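March 11, 2017

Up too early, couldn't get back to sleep. Coffee, half a bagel, started on the hall closet because it was closest to the bed and I'd been dreading it most. Two trash bags by nine. Whose ski gloves are these. Not mine.

Lemlem called while I was on the step stool. She wants the big mixing bowl back before the weekend and also wants to know am I really giving up the Prurkside place, yes, I'm really giving it up, 14 days and the keys go back. Said it out loud and felt a little sick. Then fine again.

Boxes. Bought the flat ones from Dakico, the tape they sell with it is junk, peels right up. Switched to the brown tape from work. Gadisa says double the bottoms so I doubled the bottoms. Books are done except the ones I keep opening. Read most of a chapter sitting on the floor with my coat on, stupid.

Rent stuff — new place is 871 a month, this one was going up to 976. So that's the whole argument right there and I don't know why I keep having it with myself. Smaller kitchen. Better light. Bus stops right outside. No dishwasher but I never ran this one anyway, it smells.

Lunch standing up. Crackers, the end of the cheese.

Kitchen after that. Threw out spices I moved in with, some of them gone gray. Kept the good knife, the ugly pot, all the mugs, I know, I know. Tsehay came by at two with her car and took the lamp and the small shelf and a bag of towels for the shelter. She wouldn't take the Herrero pans. Nobody wants those pans. I burned rice in every one of them.

She stayed a while, helped me roll glasses in newspaper. We got to talking about Mom's kitchen and how she could pack it for a move in an afternoon and cook supper in it the same night. I have been at this for 5 days and can't find the can opener.

Back aches. Took two pills. Called Waltwood about the truck, on hold forever, they have me down for the morning now insted of the afternoon. Fine. Wrote it on my hand and then on the actual paper.

Then the drawers, the bottom one, the one I call the drawer of everything. Dead batteries, string, birthday candles, a key to I don't know what. And the blue dish. Royal blue plastic, shallow, with the one little round well down at the side. I've moved it three times now and never put a thing in it. Spread the old off-white sheet out to sort on, wrinkles and all, and put it down there to decide. Keep, shelter, trash. Couldn't do it. Asked everybody.

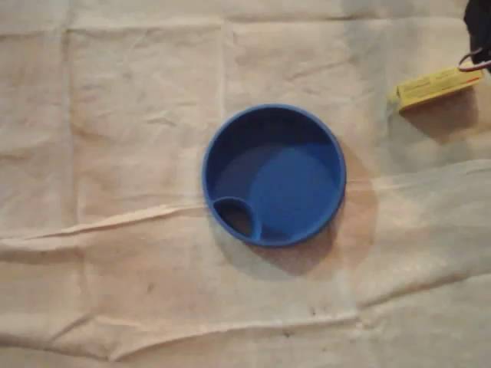

Bethel wrote back in under a minute that it's a chip and dip, obviously, salsa goes in the little part, and if I throw it out she is coming over there to get it out of the trash herself. Ctibor thinks earrings in the small one and everything else in the big one. Lemlem only asked about her mixing bowl again.

So I guess it goes to Bethel. Or I keep it one more time — it weighs nothing. Put it in the kitchen box for now, on top of the dish towels, didn't tape the box.

Still to do: bathroom, under the bed, curtains, call the gas people, mixing bowl!! Defrost the freezer, start tonight or it wont be ready.

Sheet's still on the floor. Going to bed.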